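Bon, je me lance dans un petit fil sur les tiroirs de famille, parce que je viens de passer tout un samedi le nez dans celui de ma grand-tante à Gelmont et que j'en suis ressortie avec plus de questions que de réponses (et de la poussière jusque dans les manches). 1/

Ma grand-tante gardait ses recettes sur des fiches, des dos d'enveloppes, des bouts de calendrier. J'en ai trouvé 280. Oui, 280 ! Je pensais en avoir pour une heure, j'ai fini à la lampe avec un thé froid. 2/ 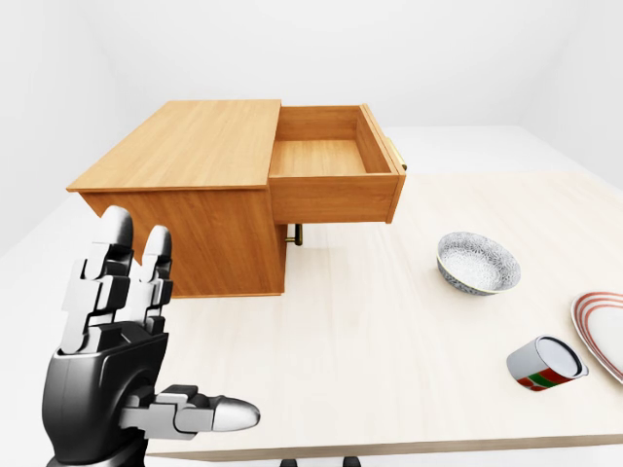
Tiroir ouvert, bol à motifs et petite boîte de conserve couchée.

Ce qui me touche, c'est la façon dont elle notait. Jamais de température : « four comme pour le pain ». Jamais de durée non plus, ou alors « le temps d'aller chez la voisine ». Je ne sais pas où habitait la voisine, ce qui complique un peu la cuisson des tartes. 3/

Il y a 17 versions du même gâteau aux noix – dix-sept ! – et sur chacune elle a changé une bricole : un peu moins de sucre, un œuf de plus, du café à la place du lait. La dernière porte juste un mot au crayon, « enfin ». C'est celle que je vais faire en premier, évidemment. 4/

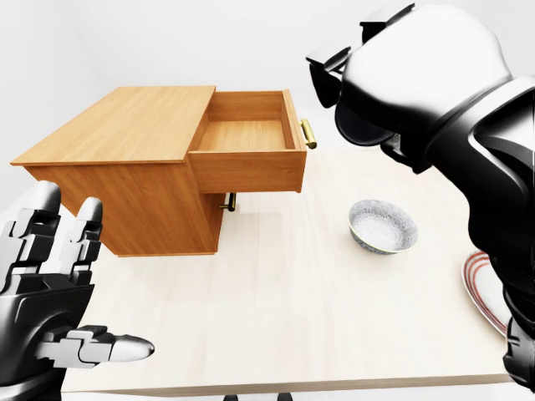

N° 21, p. 2

Pour celles et ceux qui voudraient se lancer chez eux : ne triez pas tout de suite. J'ai commencé par séparer le sucré du salé et j'ai perdu l'ordre dans lequel elle les avait rangées, je m'en mords encore les doigts. Notez d'abord, déplacez ensuite. 5/

Côté rangement, j'ai acheté des pochettes sans acide à la papeterie Ionescu, et je recopie au propre dans un cahier, le soir, une fiche ou deux à la fois. Son écriture penche tellement que je lis parfois « sel » là où il faut lire « miel ». La soupe de jeudi s'en souvient. 6/

Si quelqu'un parmi vous a de la famille du côté de Sillden et connaît une brioche roulée à la prune qu'on mangeait en décembre, écrivez-moi, s'il vous plaît ! Il me manque la moitié de la fiche, et ma mère se rappelle seulement que c'était « très bon et très collant ». 7/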